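Tullby Soft-Items Set

1 comment · 14 shares

Demonstrations of picking up small cloth items in furnished bedrooms, recorded with a hand-held gripper, with the labels and baseline results used in the Buna policy work.

Maintainers: Ilham Bouazza (collection, calibration), Magdy Tahiri (labels, baselines)
Status: frozen since September. Errata are listed in CHANGES.

## Contents

The release holds 446 demonstrations. Each covers a single pick of a single cloth item from a bed, chair or floor, and ends when the item is dropped into a container or placed at a marked point. Items are socks, gloves, face cloths, beanies and similar pieces that fit in one hand. Towels, shirts and anything with rigid parts were left out.

Every demonstration directory has the following:

- `video.mp4`, the wrist camera stream
- `pose.csv`, six-degree-of-freedom tool pose in the session frame
- `width.csv`, distance between the finger pads in millimetres
- `label.json`, phase boundaries, item type, surface type and outcome

Pose and width are resampled to the video clock. Raw logs are available on request but have not been cleaned up, and two early sessions have no raw width log at all.

## Method

The question behind the set was whether a policy trained only on hand-held demonstrations can choose a grasp point on cloth lying on patterned bedding. Our earlier set, Joron, used plain grey and plain white surfaces. Policies trained on Joron did well on plain surfaces and poorly on anything printed. The failures were mostly grasps aimed at a printed edge or motif beside the item.

Tullby was therefore collected on bedding already in use in each home. Operators were told not to smooth the covers between takes. The item was dropped from shoulder height and left as it landed, unless it came down flat against a pillow, in which case the take was restarted.

The operator starts with the tool at chest height, moves in, closes on the fabric, lifts to clear the surface by a hand's width, and carries the item to the goal. No corrections after lift are allowed. A dropped item ends the demonstration and is labelled `drop`.

## Phase labels

Four phases are marked: `approach`, `straddle`, `close`, `carry`. The start of `straddle` is the first frame in which fabric lies between the two pads as seen by the wrist camera. This is the label that annotators disagreed on most. For flat items it is well defined. For bunched items the near pad often hides the fabric for a few frames, and we take the first frame where it is visible again.

Phase boundaries were set by one annotator and checked by a second. Where the two differed by more than 5 frames the boundary was set jointly.

## Baselines

We trained one diffusion policy on Joron, one on Tullby and one on both. All three share the same image encoder, action horizon and training length. Each was run for 20 trials on plain bedding and 20 on printed bedding, using a six-axis arm fitted with matching fingers. The bedding used for testing does not appear in either training set.

| Training data | Plain, successes of 20 | Printed, successes of 20 |
|---|---|---|
| Joron | 17 | 6 |
| Tullby | 15 | 14 |
| Both | 18 | 15 |

The Tullby policy loses a little on plain surfaces. Most of those failures were late closes, with the pads stopping above the fabric. Combining the sets recovers the difference. With trial counts this small, the gap between the second and third rows on printed bedding should not be read as an improvement.

Dark items on light bedding were easiest in all conditions. White items on white bedding were left out of the trials after a pilot in which none of the policies found the item.

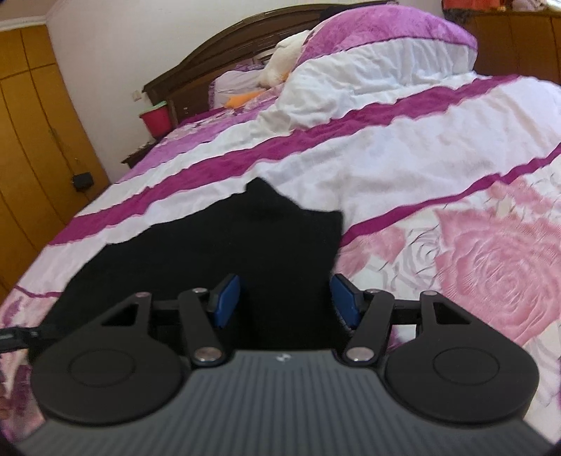

**Category: bed / printed cover / dark item**

The blue pads are on either side of the black cloth, over its lower portion, so a view like this is labelled `straddle`. Large pink roses and magenta stripes on a white ground are the kind of background that drew the Joron policy off target. The wrinkles in the cover also matter, as they add shading edges that a plain, flat sheet does not have.

The category holds 63 demonstrations. It has the lowest share of `drop` outcomes in the release and the widest spread of approach angles. Use it with care as a test split, because item colour alone gives the model a strong cue.

## Known problems

- Pad width reads slightly low when thick fabric is held, from flex in the fingers. We have not corrected for this.
- Pose tracking drifts in rooms with large plain wardrobe doors or bare walls. Affected demonstrations carry `pose_quality: low`.
- Item type was entered by hand at the time of recording. "Sock" and "small garment" were not used consistently by different operators.
- All operators were right-handed.

## Splits

Splits are made by home, so no room appears in both train and test. The loader in the Ghoneim repository reads `splits/home.json` by default. A random split is included for comparison with older results and gives higher scores than the home split on every measure we tried.

## Access

Homes took part under written consent, and any household may withdraw its recordings. Withdrawn demonstrations are removed from the next version and their identifiers are not reused. Please delete local copies when a withdrawal is listed in CHANGES.

Share · 14
Comments · 1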